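**Morna hand kit with the Dollex sleeve - worth it for produce picking?**

**tekla_r:** Two weeks into the trial. The kit is sold with fingers, wrist cameras and the Yilma control license. Quote was $1,852 per hand. My question is fingertip size in packed crates.

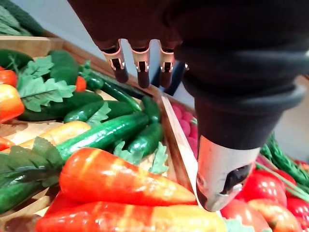
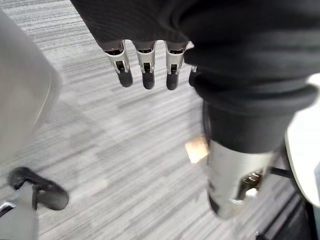
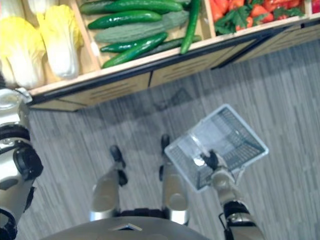
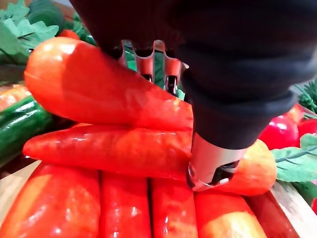 *Last changed: 2/25/25*

**offset48:** Tip width is fine. The thumb is what bothers me. In the first crate shot it sits over the carrot end with tomatoes right beside it. How do you plan an approach on the tomatoes?

**tekla_r:** From above, thumb last. Yilma lets you set closing order per finger.

**gantry_dan:** I disagree on the width. With peppers side by side like the last one, I'd want a narrower tip. Nudar has one.

**offset48:** Nudar tips have no metal face. Ours wore through in December.

**gantry_dan:** Different load. And plastic peppers tell you nothing about bruising.

**tekla_r:** Agreed on bruising. Real produce is a separate test - not quoted yet.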